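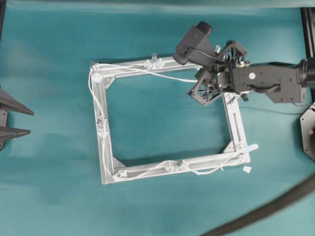

The gripper over a corner of the aluminium frame, with the white cable held in its clips.

Progress report to the Florach Fund
Good practice for robot handling of cables and light assemblies
December 4, 2024

Dear all at the Fund,

Thank you once more for your patience over the summer, when we asked to move the second payment back so that the bench work could catch up with the writing. It has caught up, I'm pleased to say, and in a few places it has overtaken it (we now have more notes than we have tidy pages to put them in!).

You will remember that the purpose of the grant is a plain-English code of practice for small workshops that want a robot arm to do fiddly jobs near people. The large standards are there and we lean on them, but a workshop with one arm and a Monday-to-Friday crew of four finds them heavy going, and our guide is meant to sit beside them on the shelf.

What we have done since June

The cable task has taken most of our time. The piece is a frame of slotted aluminium bars with triangular brackets at the corners and a thin white cable that has to be led round it and held by small plastic clips. We chose it for its awkwardness. A cable moves when you'd rather it didn't, and it hangs in curves between one clip and the next, so a rule written for picking up solid blocks tends to come unstuck fairly quickly. We have logged 1,360 attempts at Brestero, each with a short written note by the person at the bench, and 102 of those ended with someone pressing stop. We have read every one of those 102 notes aloud at our review meetings, which made for some long afternoons but changed the draft more than anything else has.

Three rules have come out of it that we are fairly sure of. The first is that the bench is cleared of loose bits before each run, clips and offcuts included, and that the person who clears it signs the sheet. The second is that no hand goes near the work while the arm is hovering. People are very good about staying back from an arm that is moving and much less good about one that has paused above a corner, and we were no better ourselves to begin with. The third concerns the arm's own wires and hoses, which now have to be checked at the start of each session through the whole reach of the job.

We also had a fourth rule, on gripping force, and have taken it out for the moment. The Amrani workshop tried it and found the wording could be read two ways. They were quite right, and we would like another go at it.

Trying the draft on other people

Amrani and Disen have both had the draft since the autumn. Between them they sent back 385 comments, a good many on the checklist at the back, which had grown to 35 lines and was being skipped. It now fits on one side of paper. Disen would like it shorter still, and would also like a version with larger type for the wall, which we are happy to make.

Money and time

Spending is in line with the budget you approved, apart from a small underspend on travel that we should like to put towards printing. The chapter on training new operators is behind. We had hoped to send it with this report, but it needs another month and a proper read by somebody who has never stood beside a robot before.

Next

We shall finish the cable task, rewrite the force rule with Amrani, and send you the complete draft for comment ahead of the spring meeting. If any of you would care to come to Brestero and watch a session before then, you would be very welcome, and we'll find you a stool and a cup of tea.

With warm thanks from all of us on the project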